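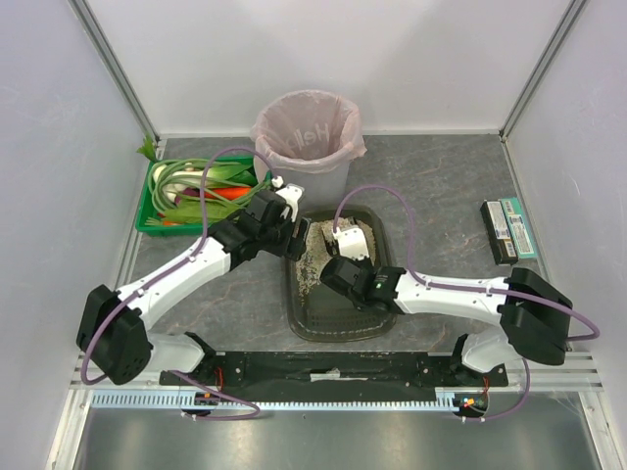
Lotte Van Acker wrote to us after reading the last report that she would like to see fewer recordings and more explanation of why some of them are thrown away. We think this is a fair wish, so this report gives more space to it.

In the period up to 5th July we recorded 600 demonstrations at the Vodbridge site, all of them with the two arms guided by remote control. The task is litter tray cleaning: one arm is meant to handle the scoop, the other to keep the tray in its place, and the scoop is then emptied into the bin with the bag. The operators work in pairs and change after 19 recordings, a rule which they proposed themselves.

We rejected a part of the material, for 2 reasons. The first is hesitation. When the operator stops above the tray to think, the policy learns the stop also, and later the arm waits there for no purpose. The second is the bag. Its edge moves when the scoop comes near, and a new operator often tries three or four times to avoid it. We now ask everybody to practice the emptying movement alone before recording starts.

The Gerumik software had a delay between hand and gripper which made fine work tiring. Boros sent a correction and the delay is smaller now — still not gone, but the operators complain less.

Not finished: the written guide for new operators, and the comparison with guiding the arms directly by hand. For the second we need some 3 weeks more of operator time, and we ask Skestitz to confirm if this can be paid from the present budget. The guide will be delivered in September.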